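4.2 Cell preparation and stop conditions

Each cell was checked by the operator before the first trial, following the rules of Doherty and Lu. The checklist has 11 points and takes 7 minutes.
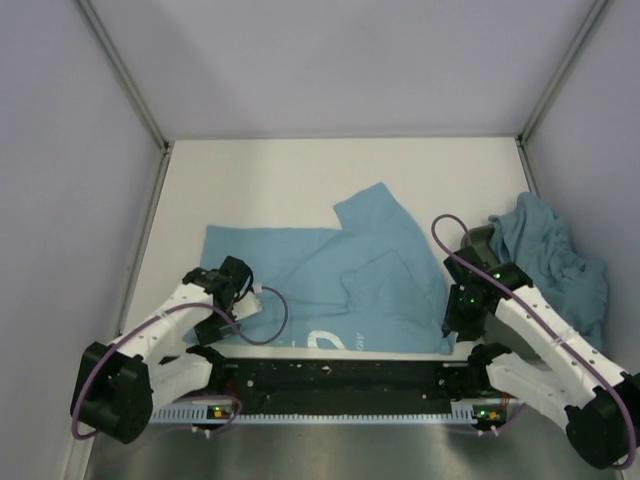
Figure 2. Two-arm cell with garments.

Cable routing is the point where our rules are most strict. A cable must keep enough slack for the full reach of the arm, but the slack should not enter the folding area. The purple cable of the left arm, which curls over the surface near the shirt, would be recorded as a remark under point 7.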